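Vikinlow: frequently asked questions

Last updated: 12/08/2020
Reading time: 4 minutes

What is Vikinlow?

Vikinlow is a method for teaching a two-armed robot to handle soft and awkward objects by recording people doing the same task with hand-held grippers. The people doing the recording don't drive a robot. They hold a gripper in each hand and do the job themselves, and the movements are turned into training data afterwards.

Who is behind it?

The work is done at the Larurden lab. Ongate wrote the tracking software and Jalali looks after the data server. Questions about the method should go to Larurden first.

Why not just steer the robot by remote control?

We did, for most of the first year. It works, but it is slow and tiring, and people tend to move in a stiff way when they have to watch an arm copy them. With a gripper in the hand, a person feels when the cloth starts to slip and corrects for it. Our remote control recordings have very few of those small corrections in them.

How much data did you use?

The hat task was trained on 1,000 recordings. We also trained a smaller version on 50 to see how far it would get. It learned to reach for the right place but often closed the gripper too early or too late.

How long is one recording?

The limit is 45 seconds. If the task isn't finished by then, the recording is stopped and marked as incomplete. Incomplete recordings are kept but not used for training.

Are failed attempts thrown away?

No. A dropped item that is picked up again within the time limit stays in the training set. A recording is only left out if tracking was lost for more than 2 seconds or the person let go of a gripper.

How do you know where the grippers are?

Each one carries a plate of markers, and the Ongate software works out the position and angle of the plate. The weak point is when one plate hides the other. Short gaps are filled in by the software, and longer ones lead to the recording being left out, as described above.

Does the person need training?

A little. New people do a practice session that is not saved. Most of the time goes on learning to keep the plates in view, and on not squeezing too hard. We ask everyone to work at a normal pace.

Why hats?

A cap has a stiff part and a soft part, and the two behave differently when pulled. It also has a right and a wrong way round. That makes it harder than a box and easier than a shirt, which suited us for a first study. Hats are also cheap and don't break.

What does the hat set-up look like?

A wire stand on a foam board, on an ordinary work table. The board gets marked with use and we don't replace it between sessions.
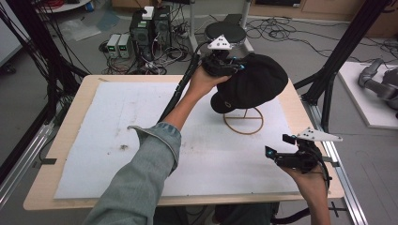
Hat task: left gripper on the brim area of the cap, right gripper to the side.

Does what a person does carry over to the robot?

Mostly. The robot's arms can't reach every position a human arm can, so each recording is checked against the reach of the arms before training. Recordings that fail the check are set aside. Wrist angles are the usual cause.

What doesn't work yet?

Very floppy hats, mainly knitted ones. The robot also does badly if the stand is moved part way through, as it carries on towards the old position for a moment before correcting.

Can I get the recordings?

Not yet. Jalali is checking the files and we plan to release the hat set in December. The remote control recordings from the first year won't be included, as they were saved in a different format.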